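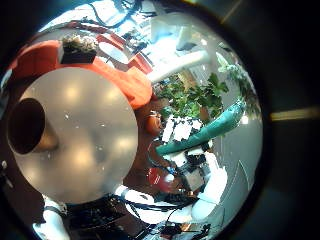 **DURKISNESS, November.** Ullorlow today released version 6 of Siliņa, its planning and perception software for robot arms that have to work in rooms people have already filled with things. The release is available now to existing customers, who have been asking for it since version 5, and in several cases since the afternoon version 5 came out.

Siliņa takes the pictures from small wide-angle cameras mounted near a robot's hand, works out what is close, what is far and what is the robot itself, and hands the planner a path. The third item on that list has taken up most of the past year. A hand camera spends its working life looking at the hand. Earlier versions of Siliņa were inclined to treat a nearby finger as a large, smooth obstacle that had arrived without warning, and to stop politely until it went away. It did not go away.

Version 6 ships with a new self-masking module, which compares the joint readings with the camera view and removes the robot's own parts from the obstacle map before planning begins. On Ullorlow's internal suite of 148 recorded tasks, false stops caused by the robot being surprised by itself fell to two. Both are understood. One has been fixed.

**Sideways is fine now**

The release also drops the assumption that the floor is at the bottom of the picture. Wrists turn, and the camera turns with them. Siliņa 6 estimates which way is down from the arm's own pose, then checks the answer against ceiling lights and floor lines where it can find any. If the two disagree by more than the user's limit, the arm slows and the operator's console says so in a full sentence. Customers had described the old message, "E_GRAV_NULL," as unhelpful, among other words.

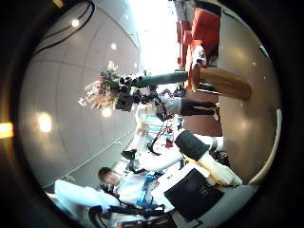

Ultov, which ran the beta on its own arms, reported that the orientation check was the first feature in three releases its operators had left switched on, and asked whether the console could be made to say slightly less. Verbosity is now a setting. It has 13 levels, a number that reflects the course of the internal discussion more than any technical need.

People moving near the arm are tracked separately from furniture and plants. The planner gives them a wider margin and assumes they may lean in at any moment, having studied the matter and found that they do. Margins can be made larger by anyone with operator rights. Making them smaller takes an administrator and a written reason, and "in a hurry" is no longer accepted by the form. Siliņa does not replace a site's own safety equipment, and the license says this early and in bold.

**Small, light and awkward**

Fingertip work gets its own planning mode. When the hand closes in on something small, the software swaps its whole-room map for a short-range one that updates faster and ignores the far wall, about which the planner used to have a great many opinions. Cables are handled as a class of their own. Siliņa will not try to predict where a loose cable is going to be. It marks the region as untrustworthy and plans around it, a policy the development team arrived at after several months of trying the alternative.

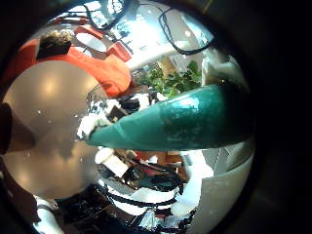 One beta tester wrote in to say that the close-range mode was good, that the cable policy was better, and that neither made up for the installer. The company accepts this. The installer has been rewritten and now needs a single restart.

**Availability and upgrade notes**

Siliņa 6 is a free upgrade for customers with a current support plan. Task files from version 5 open without changes. Files from version 4 go through a converter that takes roughly a minute per task and leaves the original alone. Files from version 3 should be redrawn by hand, ideally by whoever drew them the first time.

The self-masking module needs an accurate model of the hand, including any covers or padding added since delivery. Users who have fitted a new finger and not mentioned it to the software should expect to be asked. A short calibration routine is included; please clear the arm's reach before starting it and stay clear until the console reports that it has finished.

**About Ullorlow**

Ullorlow makes control and perception software for robot arms and hands. It is based in Durkisness and makes no hardware, a position it has held firmly since the one time it tried. Press inquiries, trial licenses and complaints about the installer may be sent to the Durkisness office, where they are read in the order received.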